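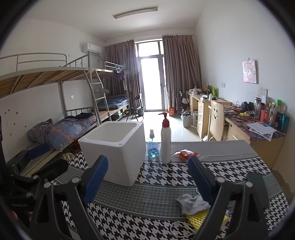
Ploler 手持夹爪维护小组 二月例会纪要

时间：二月，下午三点开始
地点：Mevmont 宿舍楼一层活动室
参加：采集组、维护组、数据检查组，Vandenberghe 工作室来了一位装配师傅，备件供应方 Nutance 的同事电话接入，中途信号断过一次，后来又接上了
请假：采集组一位同学（考试）
记录：维护组轮值，本次纪要写得略长，上次有同事反映太短看不懂，这次就尽量把话记全
议题：手持夹爪的指垫、铰链、把手、镜头、线缆，以及开工和收工时怎么照料它

一、先说说上次留下的事

上次会后要办的事情，大部分都办了，先谢谢大家。工具盒已经重新归整，内六角扳手按大小插在海绵条上，缺的那把小号找到了，夹在旧指垫的包装袋里，和几张用过的砂纸待在一起。以后拆完夹爪，请顺手看一眼包装袋里面再扔。

清洁用的无纺布也买了新的，放在工具盒盖子的夹层。原来的那一包已经起毛，请留着擦桌子，别再拿来擦镜头。

没办成的有一件，就是给把手换海绵套。样品寄到时尺寸偏大，套上以后会转，握着心里不踏实，装配师傅当场就退了下来。这件事放到第四项里细说。

另外，上次纪要里把“左指”和“右指”写反了一处，造成有位同事回去拧错了一边，白忙了一个晚上，非常抱歉。本次会上统一一下说法：人握住把手、镜头朝前的时候，画面里左边的叫左指，右边的叫右指。维修单、标签袋、口头交代，都照这个来。翻过来放在桌上修的时候也不改口，仍按画面里的左右说。

二、指垫

这一项讨论得最久，占了将近一半的时间。

维护组先介绍了情况。两根黑色手指内侧各有一块蓝色橡胶垫，表面带纹路，所有和物品接触的力气都落在它身上。这个月里更换过一次，原因是左指那块靠近指尖的一角翘了起来。刚翘的时候很不明显，用指甲轻轻拨才感觉得到，等到夹小包装袋时，袋子的边会钻进缝里，张开以后还挂在上面。采集组说那几天总觉得“放不下东西”，还以为是自己手法生疏了，练了好几遍，听着真叫人心疼。以后再有这种感觉，请第一时间讲出来，不要先怀疑自己。

换垫的步骤，装配师傅在会上拿着备用的一副手指慢慢做了一遍，大家围着看，记录如下：

先把夹爪断电，张到最开，放在软布上，镜头一侧朝上。

从翘起的一角慢慢揭旧垫，没有翘角的就从靠近铰链那一端揭。塑料撬片可以用，金属的一律收起来，手指是黑色塑料的，划了以后坑洼里会积胶。

残胶用手指肚搓成小条，搓不掉的再用无纺布蘸一点点酒精。酒精一定是蘸在布上，不要往手指上倒，上回有一滴顺着手指流进了铰链，铰链里的润滑脂被冲掉一块，后来涩了好几天。

贴面晾干，再撕新垫的背纸。先对下端，再往指尖方向赶，用拇指压平。不要扯着垫子去凑边缘，扯过的垫子过一夜会缩回去，角又起来了。

贴好以后让两指合拢，中间垫一张干净的纸，静置15分钟。采集组问能不能缩短，师傅说赶时间的那次就是因为没有等够，当天下午又翘了。大家没有异议，就按这个时间执行，静置期间把夹爪放进工具盒旁边的托盘里，上面盖一张写着“压胶中”的纸条，免得有人拿起就走。

关于两块垫子的朝向，数据检查组补充了一点。两根手指合过来的时候，垫面应当正对，如果有一边偏了，画面里看就是一边露出的蓝色多、一边少。他们在翻看素材时能发现，但往往已经是收工以后。所以希望维护组换垫后，先对着白墙录一小段张合，传给他们看过再开工。维护组同意。

Nutance 的同事在电话里问，换下来的旧垫能不能寄回一些，他们想看看磨损的位置。维护组说可以，旧垫按左右装袋，袋子上写月份。会上有人提起旧垫背面剪成小片拿来垫桌脚很好用，大家笑了一阵，说那就寄完以后剩下的再拿去垫。

三、铰链和螺丝

手指根部的转轴处，装着银色的圆头螺丝。这几颗螺丝看上去安安静静，松起来却很快，尤其是一天里反复夹放之后。本月遇到的情形是：合拢时右指比左指慢半拍，听上去还有很轻的“嗒”一声。维护组起初以为是传动里面的毛病，几乎要把外壳打开了，幸好先摸了一遍螺丝，发现右指有一颗能用手指拧动。拧紧以后，声音就没了。

会上定下来，凡是听到异响，先摸螺丝，再看垫子，然后才考虑开壳。开壳必须有装配师傅在场，或者至少电话里在场。

拧紧的力度怎么掌握，这个问题每次都有人问，每次也都说不太清楚。师傅这次换了个说法：短柄扳手，两根手指捏着柄，拧到柄开始微微顶手指就停。拧完用手慢慢掰动，手指从全开到全合应当顺滑，没有一处发紧。要是某一处发紧，就是拧过了，退回一点点。数据检查组的同事当场试了，第一次拧得太紧，第二次就很好，得到了热烈的掌声。

螺纹胶用低强度的，抹在螺纹中段，薄薄一层。胶瓶的口请擦干净再盖，现在那一瓶的盖子已经很难拧开，师傅是用毛巾包着才打开的。

给螺丝头画记号线的建议，讨论后通过。做法是用细的油漆笔从螺丝头画到旁边的塑料上，线对不齐就说明转过了。颜色选白色，银色螺丝头上也还看得清楚。有同事担心白线会进入画面，影响素材前后一致，数据检查组回去看一看再答复；答复之前，先只画备用的那一副。

四、把手和机身

把手外面套着一层深蓝色的海绵，握久了会吸汗，这是夏天的老问题，冬天开了暖风也一样。本月采集组反映海绵根部有松动，握着往前送的时候，手会跟着滑一点，画面里就是轻轻一抖。

前面讲过，样品套子尺寸大了。装配师傅的意见是先不换整套，把现有的海绵退下来，把手杆擦净，里面缠一圈薄的防滑带，再套回去。这样也便宜。维护组已经在备用机上照做，握感不错，只是套回去时很费劲，需要往里抹一点清水，边转边推，水干了自然就紧了。不要用洗洁精，上回有人用过，滑了整整一个下午。

主用机安排在下次休整时做，做完要等海绵里完全干了再交给采集组。

标签的事也顺便定了：资产标签贴在机身背向镜头的一面，机身上原有的凸字不要盖住。

五、镜头清洁和视野检查

镜头这一项，采集组说得很诚恳：每天出门前都擦，擦完还是会有雾蒙蒙的一小块，对着窗户时尤其明显。数据检查组调了素材出来一起看，问题多半发生在把夹爪从冷的地方带进屋里之后。大家商量下来，进屋先让夹爪在盒子里放一放，盒盖开一条缝，等壳子摸上去不凉了再开机。

擦镜头的顺序是先用气吹，后用布，从中心往外转着擦。哈气擦可以救急，平时不提倡。

视野检查照旧：两指全开，画面左右都能看见手指和蓝色指垫，中间空出来，朝向要夹的东西。如果其中一指看不到，或者机身把画面挡掉太多，就先检查镜头座有没有被碰歪。镜头座的固定件很小，碰歪一点肉眼看不出，画面里就差得多。采集组希望把“合格的视野”打印一张贴在盒盖里面，维护组觉得这个主意很好，下次会前做出来。

逆光也聊了几句。房间尽头是玻璃阳台门，白天亮得很，曝光会跟着门走，近处的黑色手指就糊成一片，螺丝记号线什么的都别想看清。检查视野时可以把窗帘拉上一些，或者换个方向，检查完再恢复。正式采集时屋里该怎样就怎样，不为设备去改屋里的光。 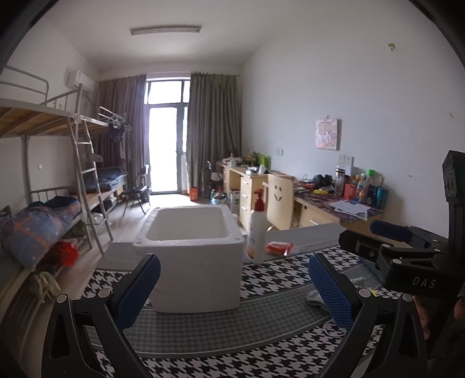

图：开工前的视野检查，手持夹爪两指张开，中间为白色泡沫箱，箱子右侧是红色泵头的白瓶。

六、现场摆放和试夹

试夹用的东西，大家一直是手边有什么用什么，好处是省事，坏处是前后没法比较。今天说好，每次换完垫子或者动过螺丝，都用同样的一组：泡沫箱、带泵头的瓶子、小包装零食、一块布。瓶子看夹得稳不稳，小包装看指尖能不能对齐，布看垫子边缘会不会钩住东西，箱子是终点。

箱子放在格纹布上，开口朝上，旁边不要靠得太挤，夹爪下去时机身也占地方，采集组有两次就是手指进了箱子、机身碰到了瓶子。箱壁是泡沫的，被指尖戳过以后会掉小白粒，小白粒喜欢钻到铰链里去，请大家留心。试夹之后用软毛刷把铰链扫一遍，毛刷放在工具盒左边，和镜头用的那把分开，柄上缠了胶带的是扫铰链的。

试夹的做法是每样东西夹起、移到箱口上方、放进去，来回三遍。任何一遍出现滑脱、挂住、异响，就停下来，按第三项说的顺序查。不要带着毛病凑完当天的任务，数据检查组很郑重地说，他们宁可少收一点。

说到这里，数据检查组报了一下数：本月交上来的素材里，有188段因为指垫翘角被标了“待复看”。听到这个数字，屋里安静了一小会儿。检查组马上又说，复看下来很多还是能用的，请采集组的同学不要难过，主要是想让大家知道早一点发现有多要紧。

格纹布也有维护组的一点意见。布面起皱以后，指尖贴着布走会带起褶子，看上去像是夹爪发涩，其实是布的问题。试夹前请用手抹平，有透明塑料垫的时候也把垫子边角压好。

还有同学问，借用的房间里桌上、床上本来就有很多生活用品，要不要收起来。会上意见是主人的东西主人说了算，我们只移动事先说好的那几样，其余一概不碰，用完放回原位。工具和胶水不许放在床铺上，酒精瓶用完马上盖好，放回托盘。

七、线缆和供电

线缆方面，本月坏了一根，断在靠近插头的弯折处。表现是录着录着就停，重新插一下又好了，过一会儿又停，采集组前后折腾了10多分钟才想到换线。以后遇到录制中断，先换备用线，坏线打一个结，放进写着“坏线”的袋子，免得又有人好心把它捋顺放回去。这种好心的事已经发生过了，而且发生过不止一次。

线从机身出来以后，要先沿着把手走一段，用魔术贴松松地绑住，留出手腕转动的余量，再往后走。绑得太紧，手一翻就拽插头；太松，线会垂到画面里，扫过桌面。师傅教了一个检查办法：握着夹爪把手腕朝两边各转到底，看插头根部有没有跟着动，动了就重绑。

充电统一在活动室里做，不在借用的房间里占人家的插座。充满以后拔下来，别整夜插着。

八、每次开工和收工

把前面零零碎碎的规矩理成一张单子，打印了放在工具盒里，今天逐条念过，改了几个字，定稿如下。

开工前：
看两块蓝色指垫，四角用指甲轻拨，有翘起就不用。
摸螺丝，能用手拧动的先紧。
空手张合几次，听声音。
镜头吹一吹，擦一擦，看视野。
转手腕，看线。
试夹。
在本子上签当班和时间。

收工后：
断电，线松开，不要绕在手指上。
软毛刷扫铰链，无纺布干擦指垫。
两指留一条缝存放，不要合死。
把当天觉得别扭的地方写下来，哪怕说不清楚，写“感觉有点涩”也行。
放回盒子，镜头朝里。

采集组提出，最后那条写别扭的地方，累了一天以后真的不想写字。大家都理解，改为可以录一段语音，由维护组整理进本子。维护组听了以后沉默片刻，也答应了。

九、备件和采购

指垫存量不多，左右各留一块应急，其余正常使用。Nutance 的同事说下一批发货时会把左右分开包装，袋子上印清楚，免得我们每次都要对着光比。另外请他们在背纸上多留一个好撕的小角，现在的背纸剪了指甲的人根本撕不开，这一点会上得到了一致支持。

螺丝按原规格补，放在带格子的小盒子里，格子外面贴字条。不要拿家里拆下来的螺丝凑合，长一点点都可能顶到里面。

Vandenberghe 工作室愿意再借我们一副练习用的旧手指，供新来的同学练习揭垫和拧螺丝，借用登记在维护本最后一页。在这里再次感谢师傅，今天从进门讲到散会，茶都凉了两回。

防滑带、低强度螺纹胶、油漆笔各补一份，报销单月底前交。

十、会后要办的事

主用机把手退海绵、缠防滑带：维护组，下次休整时。
“合格的视野”贴图：维护组出图，采集组看过再打印。
白色记号线会不会影响素材：数据检查组，看过后在群里回复。
换垫后的张合录像由谁来收：数据检查组定一个当班的人，写进排班。
旧指垫按左右装袋寄 Nutance：维护组。
待复看的素材继续看完，结果按日期告诉采集组，让大家心里有数：数据检查组。
试夹用的一组东西找一个纸箱装在一起，跟着工具盒走：采集组。
开工收工单子换成大一点的字重新打印：维护组，现在的字太小，灯一暗就看不清。

十一、其他

有同学提出想学开壳。师傅表示欢迎，但是要先把换垫和紧螺丝做熟，三次都合格了，再约时间到工作室里去学，那边桌子大，灯也好。报名写在维护本上，不用另外填表。

工具盒的搭扣有一边不太灵，提的时候请托着底。

下次例会仍在活动室，时间由维护组在群里通知。需要加议题的，请提前写一句话发过来，带着实物来更好，拆下来的零件记得装袋。

纪要如有记错或漏记的地方，请直接告诉维护组轮值，左右再写反了也请一定说一声。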